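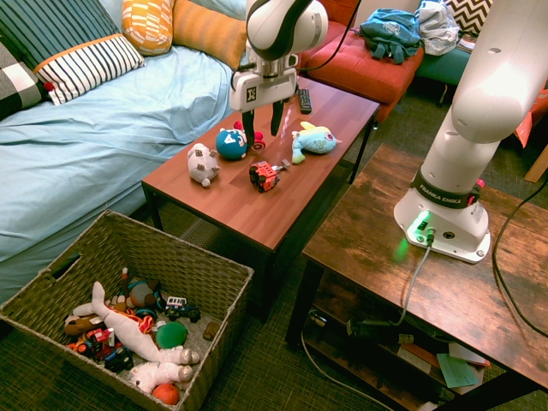
Figure 1. Plush toys on a coffee table, among them a gray-and-white pig with pink ears.

Unit 4: Play in the Second and Third Year
Course handout, Kiltance Early Childhood Program
Prepared by Cristóbal Iturra

Before the seminar, please read chapter 13 of the course reader and bring your observation sheet from the Purdale visit. We begin with the question that Efe Ajayi asked at the end of last unit: when does a child start to pretend?

4.1 From handling to pretending
In the first year the child learns what an object does. She shakes it, puts it in her mouth, drops it from the chair. Later comes functional play, where a cup is used as a cup. Pretend play begins when the child acts "as if". Many children first do this with their own body: they drink from an empty cup or close their eyes and make a sleeping sound. After this the action moves to another person or to a toy. The bear drinks, the pig goes to bed.

4.2 Substitution
A child who uses a block as a telephone has to keep two meanings in mind. For a young two-year-old the substitute should look similar to the real thing. With age the similarity matters less, and some children will telephone with an open hand. Please be careful with norms here – the variation between children is large, and the toys at home also play a role.

4.3 The role of the adult
Abimbola Ekwueme's notes from Purdale show a common mistake. The adult asks too many questions ("What color is it? What does it eat?") and the play stops. It is better to join with one small action and then wait. You may give the doll a spoon, for example, and see if the child continues. If she does not, leave it.

4.4 Soft toys and comfort
Do not confuse a play figure with a comfort object. The second has one fixed place in the child's life, and it is usually not welcome that other children touch it. In your sheets, write "C" for comfort and "P" for play. When you are not sure, write both.

For discussion
Compare your sheet with that of a partner. Where did you write "pretend" and your partner "functional"? Onyekachi Nnaji will collect the difficult cases on the board.

Sheets go in the tray outside the Adeleke room before the end of September.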